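Diseño de un juego de encaje de formas para el aula de educación infantil

Informe final de proyecto. Asignatura de Diseño de Materiales Didácticos
Autor: Robel Negussie
Grupo de trabajo: Ullamberg

1. Antecedentes

El presente informe recoge el trabajo realizado durante el segundo semestre en torno a los juegos de encaje, un material habitual en las aulas de infantil cuya elección suele hacerse por catálogo y sin criterios escritos. El encargo partió de la escuela infantil Jornside, que solicitó al grupo una propuesta de actividades con bloques de colores para niños y niñas de tres años. La escuela disponía de varios juegos incompletos, procedentes de compras distintas, y deseaba saber si convenía reunirlos o sustituirlos.

2. Objetivos

El proyecto se propuso establecer qué combinaciones de forma y color resultan adecuadas para las primeras tareas de clasificación, redactar una secuencia de actividades aplicable sin formación previa y fijar las condiciones del plano de trabajo sobre el que se disponen las piezas. Quedó fuera del alcance la fabricación de una caja con orificios, que se prevé para un proyecto posterior.

3. Metodología

Se celebraron 6 sesiones de trabajo en el taller y 4 visitas a la escuela. En las primeras se ensayaron las disposiciones de las piezas; en las segundas se observó a 16 alumnos, siempre en presencia de su maestra y con autorización de las familias. Las observaciones se anotaron en la ficha Kimevitz, elaborada por el propio grupo, que distingue entre la elección por color, la elección por forma y la manipulación libre. La revisión de las fichas se completó en febrero.

El presupuesto asignado fue de 3,085 coronas, destinado en su mayor parte a la compra de piezas y al acabado de los tableros. El suministro corrió a cargo de Sydorenko, proveedor habitual del departamento.

4. Resultados

La mayor parte del alumnado agrupó primero por color. La forma se convirtió en criterio cuando dos piezas del mismo color se presentaban juntas, por ejemplo una estrella y un cilindro verdes. Las piezas de contorno poco frecuente - la estrella y el corazón - fueron las más solicitadas durante la manipulación libre y también las que más se giraban en la mano antes de colocarlas.

En cuanto al plano de trabajo, el tablero de madera clara ofreció mejor contraste con los colores vivos que las bandejas de la escuela. Las vetas y franjas de la madera sirvieron además de guía: varios alumnos alinearon los bloques sobre una franja más oscura sin que se les indicara. 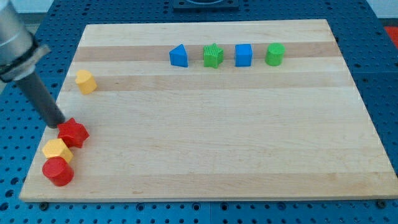 La disposición en hilera se adoptó, en consecuencia, como punto de partida de la secuencia. El adulto coloca al fondo del tablero una fila en la que alternan dos colores y deja las demás piezas separadas, de modo que cada una pueda tomarse sin desplazar a las vecinas. A continuación pide una pieza por su color y, en la siguiente ronda, por su forma.

5. Limitaciones y recomendaciones

El número de observaciones no permite generalizar los resultados. Se recomienda a la escuela conservar las piezas en buen estado, retirar las que presenten aristas dañadas y no mezclar en una misma actividad bloques de tamaños muy distintos. Las fichas originales quedan depositadas en la secretaría del departamento, junto con la hoja de gastos y una copia de la secuencia entregada a Jornside.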